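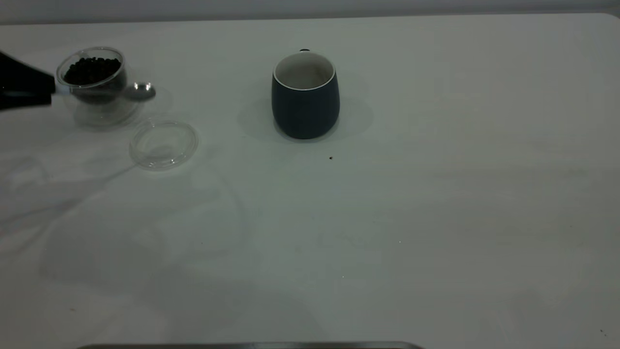
Moving beans with a spoon, part two: grip force and the cup

January 9, 2025
Posted by Chukwuemeka Ajayi

Home | Builds | Parts list | Archive | Contact

The task has stayed the same since part one. The arm has to move coffee beans into the blue mug with a spoon, and leave as few as possible on the table. I had assumed the scooping would be the hard part. Most of my evenings have gone on holding things.

The clear plastic cup is a poor object to grip. The wall is thin and gives under very little load, and once it has gone oval the lid will not seat again. I started with the motor current limit at 80 per cent, which was the default in the Clurnon driver, and cracked the first cup along its side. At 27 per cent the cup slid down through the fingers when the arm changed direction. I have settled on 60 for the spoon and a lower, separate limit for the cup, set by closing slowly until the current rises and then stopping. The code for that is short and ugly and I will post it once I have taken out the print statements.

The spoon is metal with a thin handle. Held near the end, it turns in the grip as soon as there is any weight in the bowl. I tried a rubber sleeve from the Trevstead workshop's scrap drawer, which cured the turning but made the handle too fat for the fingers to close squarely. Two wraps of self-amalgamating tape on each finger pad did better. It wears, so I treat it as a consumable.

Clear plastic on a white table is also hard work for the vision side. The Henix depth camera returns holes where the cup wall should be, and the lid, laid flat, barely registers. I now find the cup by the beans in it and work out the rim from a measured offset. This fails when the cup is nearly empty. The mug is no trouble, being dark blue outside and white within, and I take its centre from the rim in the colour image.

Lighting matters more than I allowed for. I had the bench lamp straight overhead and the spoon bowl threw highlights that the segmentation took for a second object. Dimmer, flatter light costs some contrast but removes most of the false hits.

Jobs for March:

Slow the wrist down during the pour. It is set to 220 in the motion file, a number I copied from the Macapagal forum without checking the units.

Add a check for stray beans after each pour.

Reprint the left finger, which is slightly out of true.

We use cookies to remember your settings. Accept | Manage preferences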